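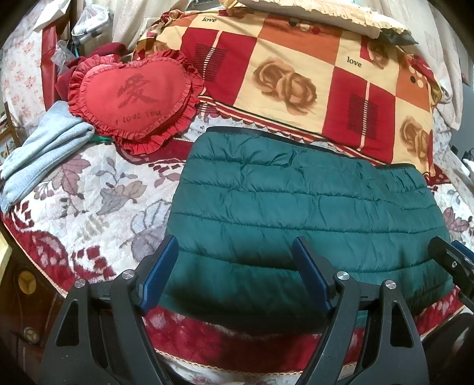 Shuzhen Meng told the closing meeting at Zemgate that the town had been asked for its opinion many times and had seldom been asked to talk. She had filled in forms on the library, on bus routes and on the future of the market hall, and in each case the form had gone in and a decision had come out, with no point in between at which she had heard what her neighbours thought. She asked whether the series would be any different once the chairs had been put away. Her question was entered in the record of the meeting and is taken up again below, as it bears on the way in which the written and spoken parts of the programme were joined.

Figure 3. Padded teal garment laid on a quilted bedspread with a leaf print.

4.2 Joining the hall and the online forum

The programme was held in three places, Zemgate, Fodlow and the district of Zou, and was open to any adult living or working there. Each place held an evening meeting in a public hall. Between meetings the talk was carried on through Clarka, a discussion service set up for the purpose and run by the programme office. Across the whole series 129 people spoke or wrote at least once. People who attended and stayed silent were welcome, but they left no trace in the material studied here, and nothing in this section should be read as a statement about their views.

The original plan treated the hall as the main setting and Clarka as a kind of notice board. Minutes would be posted, readers would comment on them, and the chair would bring the comments back to the next meeting. In practice the order was often turned round. At Fodlow, a thread on the sharing of medical records had grown long before the hall meeting at which the subject was due to be raised. Those who had followed it arrived with settled positions and with a shared set of words, such as "the front door question", that meant little to anyone who had not been reading. The chair spent much of the opening part of that evening asking people to say again, in plain terms, what they had already said in writing.

We do not regard this as a failure of the forum. The thread contained some of the most careful exchanges in the series, and several people who wrote in it had told the office that they would not speak in front of a room. The difficulty lay in the passage from one setting to the other. A person who has written a long post at home has had time to choose an opening and to remove what seemed too sharp. The same person in a hall must find a place in the talk, be heard, and then give way. When the chair read posts aloud, the writers were sometimes unwilling to own them, and the hall was left to debate a text that had no speaker. On one such occasion the talk moved quickly from the matter in hand to whether unsigned remarks should be read at all.

The Zou meeting dealt with this by a simple change in procedure. No post was read out in full. A member of the local group prepared a short spoken account of each thread, saying where people had agreed and where they had stopped agreeing, and the hall was asked to begin from the second of these. Names were left out unless the writer was present and wished to be named. The account was then posted on Clarka with the notes of the evening, so that readers could see how their words had been carried into the room and could correct the account where they thought it wrong. Corrections were made, and most were small. The longest came from Yulan Yao, who wrote that her doubt about automated advice in the benefits office had been recorded as opposition. She had meant, she wrote, that she would accept such advice if a named officer signed it. The wording was changed, and the point about a named officer became the main subject of the next thread.

That exchange is of some interest for the wider question of how a public conversation produces anything that can be used. The aim set down at the start was that people should come to understand one another's reasons, and no vote was planned. Yet the public bodies invited to attend plainly hoped for findings. An officer at Fodlow asked for a list of recommendations, and the local group declined to write one. What the group sent instead was an agreed note of the reasons given on each side, limited to 2000 words and approved on Clarka by those who had taken part. The note was received politely. We have no evidence of how it was used, and the programme had made no arrangement to find out.

This brings us back to the question asked at Zemgate. The series offered people a chance to hear one another, and the transcripts show that many of them took it. Speakers referred to earlier speakers by name, returned to points made in writing, and at times withdrew a claim. It did not offer any promise that a decision would wait for them. The invitation letter, which was sent out in August, described the meetings as "part of how your council will think about the years ahead", and we consider that this wording claimed more than the programme could deliver. It was dropped from later notices after complaints from residents.

A further limit concerns time. Hall meetings had a fixed end, and chairs kept to it. Clarka threads had none until the office decided, on 11 December 2020, that each would be closed to new posts once the local note had been agreed. Some writers objected that a subject such as the use of machines in care homes could hardly be closed by a date. The office replied that the threads would stay open to readers and that new ones could be started by anyone already registered. Few were. The three local groups took different views on whether this showed that the talk had run its course or that people had been told, in effect, to go home, and the interviews reported in the next section were designed partly with that disagreement in mind.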